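Torenstead open day – quick notes

4 min read

Got to Torenstead just after the gates opened, May 23, 2026, and there was already a line for the tour. Club has been in the new ground since February but this was the first time they let the public past the stands. Free entry, eight dollars to park. Fine.

Started in the main stand. Capacity is 3000, of which 2000 is seating, the rest a standing terrace behind the north goal. Steep. Good view even from the back row, although the corner flag on the far side disappears if anyone tall is in front of you. Seats are narrow. Bring a cushion.

Our guide was Angus Cruickshank, who coached the women's reserve side for years and now runs match days. Talks fast, walks faster. He told us the pitch is a hybrid surface put in by Mulder, and that the first team lost an entire week of training in the cold snap when the heating under it failed. Would have liked to hear more on that but we were moved along.

Then down the tunnel. Shorter than it looks on TV. Home dressing room on the left, 34 pegs, which seemed like a lot until Angus said the whole squad plus the academy call-ups get changed together. No names up yet. Away room is across the hall and noticably smaller, and he grinned when someone asked why.

Washrooms next, quick look in.
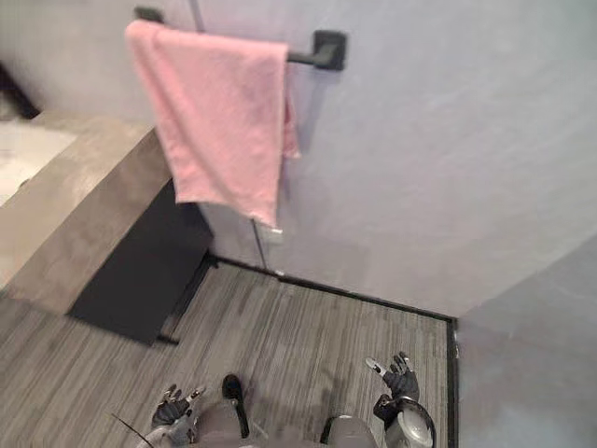 Pink towel on the black rail.

Physio room was the best stop for me. Two treatment tables, ice bath, and a screen running Plokon, the tracking software the players wear the vests for. One of the analysts pulled up a midfielder's sprint data from the derby and you could see the exact point where she ran out of legs. Kids loved it. So did I. She still played the full ninety, by the way, and set up the winner.

Also asked about the second half of the season. Nothing firm. They want a striker, they want a left back, they would not say who. Contract talks with the captain are "going fine" – make of that what you will.
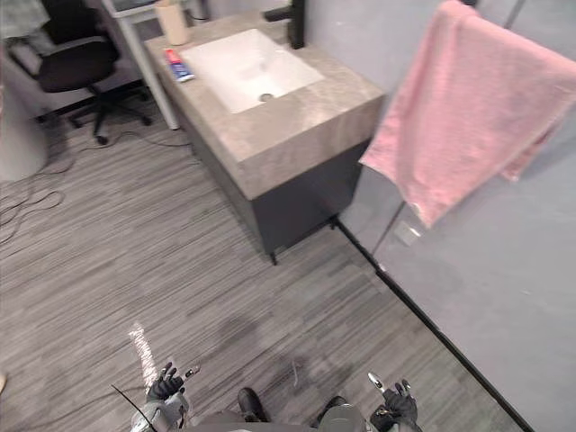

Marble-patterned counter and white basin.

Last part was the press room and a Q&A, cut short becuase the under-12s needed the space. Somebody asked about ticket prices going up. Long answer, no number in it.

Food: one truck open, Kolel, good flatbreads, long wait. The stadium kiosks stayed shut the whole time, odd choice on a day like this.

Shop had last year's shirt at half price. Only smalls left by noon.

Next tour is supposed to be before the first preseason friendly, sign up at the ticket office, they don't take names over the phone.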